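# Two Arms and a Wastebasket

Po-yen Mak built the first version of his room-tidying robot on a folding table in his apartment. The second version took over the bedroom. The third lives partly there and partly at Jostport, a shared workshop where he pays for a bench and a locker.

The robot is called Flutness. It has two arms, a gripper on each, and one job: pick litter up off a carpet and put it in the trash. Mak has been at it since February, in the evenings, after his day job repairing commercial ovens.

"I wanted something dull," he says. "If I pick an exciting task I end up making a video and quitting."

The arms were bought used, as a pair, from a lab that was closing. One had a stripped gear in the shoulder and neither came with a manual. Mak paid $855 for the two and spent another $168 on bearings, cable and a power supply that he later replaced anyway. The mounting column is his own work, cut and drilled at Jostport from aluminum extrusion. He redid the base plate after the first one flexed every time both arms moved at once.

## Working on carpet

Most of his early testing was done with foam blocks on a tabletop, and the robot got good at foam blocks. Carpet was a different problem. A fingertip that comes in slightly low catches in the pile and drags. A bottle on its side can roll when one finger touches it before the other. Paper is harder still – it folds when squeezed, and a grip that looks fine at floor level can let go halfway up.

Mak's answer was to slow the last part of the reach and let the wrist give a little when it meets resistance. The control software, which he calls Zarkomix, is a patchwork of his own code and a motion planner he adapted from an older project. It treats the two arms separately. One can stay near the wastebasket while the other goes after whatever is on the floor. 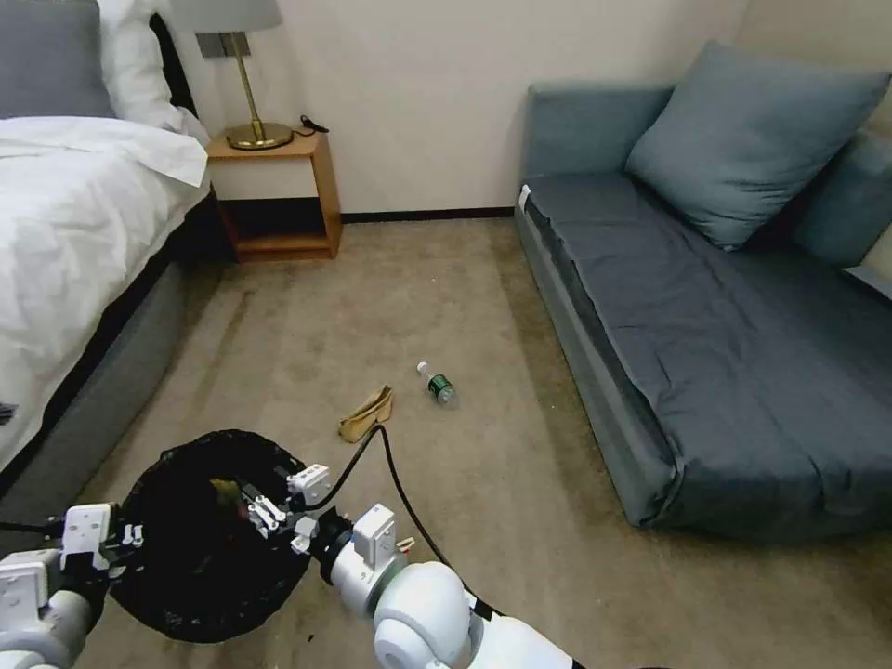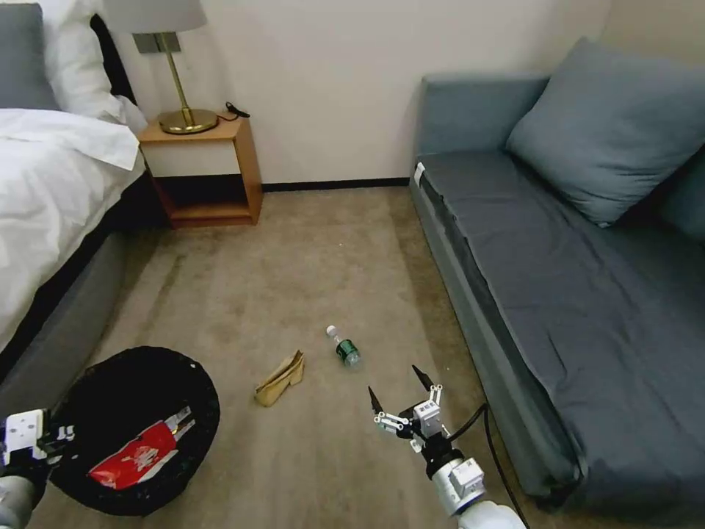
## The cable problem

Ask Mak what has taken the most time and he doesn't mention software. He talks about cables. Each wrist can turn much farther than the wire running to it would like, and for the first two months he was resoldering connectors every week. Taping the cable flat to the arm made it worse, because the bend always landed in the same spot.

He now leaves a loose loop at the wrist and clamps it farther back. The loop has to be long enough for a full turn and short enough to stay out of the fingers. He got there by trial, shortening it a little at a time until something pulled.

Lam, who has the next bench at Jostport and builds camera sliders, suggested the clamp. It is a printed part in two halves with a strip of rubber between them. Mak keeps a bag of spares in his locker.

## Counting pickups

Mak logs each attempt by hand in a notebook, with a short note when something fails. His target is 1,000 logged attempts before he changes any hardware again. When we spoke he was at 175. The notes are brief: "bottle rolled," "missed rim," "let go early." He writes in pencil and goes through the failures on weekends with the motor readings open on a laptop.

The next change on his list is the fingertips. He has drawn a wider pad with a soft face for thin paper and plans to print it at Jostport once the log is full. Until then the old ones stay on.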